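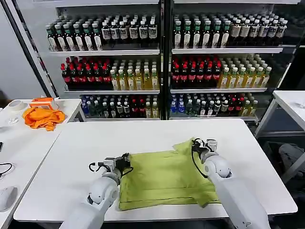 4.3 Tuning the grasp planner for garment folding

Use this section once both arms have passed the joint check in 4.2. You will set the table plane, draw the garment mask, and choose grasp points for a short-sleeved shirt. All settings are saved in the active Skeko profile.

1. Open Skeko Planner and load the profile bimanual_cloth.

2. Clear the work table and select Table > Fit Plane. Wait for the plane outline to turn solid. If it flickers, move the head camera down slightly and fit again.

3. Lay one shirt on the table with the hem toward the arms. Small wrinkles are fine.

4. Select Perception > Garment Mask and click once on the shirt. The mask should cover the fabric and stop at the tabletop.

5. Draw the work area so that it follows the edges of the center table. Anything outside it, such as side tables or shelves, is dropped before planning.

Note: Strongly colored cloth on a side table can be picked up as a second garment if the work area is drawn too wide. Check the mask list. It should show one entry.

6. Under Grasp Points, choose Hem Corners. The planner assigns one corner to each arm.

7. Set Grip Force to 9 and Point Budget to 3,000. Lower budgets plan faster but often miss a sleeve that is tucked under the body.

8. Press Preview. Both paths should appear in blue. A red segment means the wrists pass too close to each other.

Caution: Before you press Run, check that the gripper cables have enough slack for the full path. The planner does not model cables.

9. Press Run at Slow. Keep one hand near the stop button for the first pass.
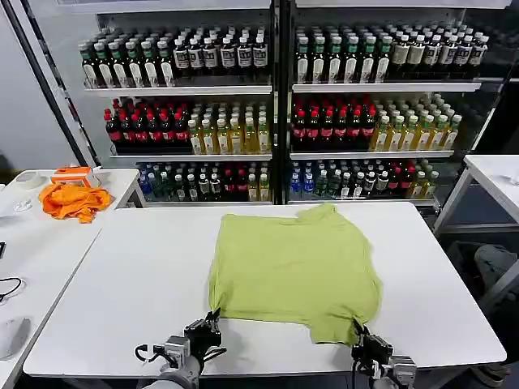 Can I change the grasp points after the grippers have closed?
Press Hold first, then Release, and edit the points in the Grasp Points panel. The planner ignores edits made while either gripper is closed.

10. When the pass ends, open the log and look at the line hem_error. If it is over 11, repeat from step 4.

11. Save the profile under a new name. Do not overwrite bimanual_cloth, as the factory tests read from it.

Note: In version 600 and later, the mask is refreshed after every grasp. In older versions, turn on Refresh After Grasp by hand.

Section revised November 25, 2024, by Yaryna Hutsuliak. For profiles made at the Detedholm site, see 4.5.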